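Getting started with the Udska hand-held gripper kit

Jan 10, 2025

I've had the Udska kit for long enough now that I've stopped swearing at it, so I thought I'd write up how I set mine going (the leaflet is thin, and half of it is about the warranty). I paid 438 pounds for the full set from Tresstead, which gets you the gripper, the camera mount, two spare fingers and a case. You can buy it without the case, but I'd get the case.

Start by charging it. Mine took 37 minutes from the box, and the light on the handle goes green when it's ready. While that's going on, install Bemance on your laptop. That's the recording program, and it's free for the first year. Pick the "hand-held" profile when it asks, or you'll get a menu full of arm settings you can't use.

Next, the fingers. Push each one on until it clicks, then squeeze the trigger slowly a few times and watch both tips. If one lags behind, take it off and seat it again. I had to do this three times with my left one!
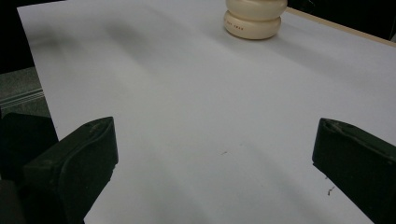 Your first proper recording should be a plain reach and grab, with one object and nothing else to bump into. Open the gripper all the way before you press record, and begin well back from the thing you're after. I like a white surface under it, and something rounded like that cream-coloured object near the far edge, because it gives you a good long stretch to cross with both fingertips in view the whole way. Go slower than feels natural. Keep the tips level, slide in until the object sits between them, squeeze, lift a little, put it down again and let go. Then stop the recording.

Do that 33 times. I know, I know, but Bemance wants at least 30 good takes before it'll build you anything, and you're bound to fluff a couple. Move the object a bit between takes, and turn it round now and then too.

When you've finished, plug in the cable and press Import. Go through the takes and bin any where your hand wobbled or the gripper shut early. The Jeon mount is sold as an extra and holds the camera more firmly than the one in the box, so if your footage looks shaky it might be worth a go. I managed without it for weeks.

Would I buy the kit again? Yes, though I'd like a longer cable. Tresstead's listing promises updates until May 2026, and I'll add to this page if one of them changes the import screen.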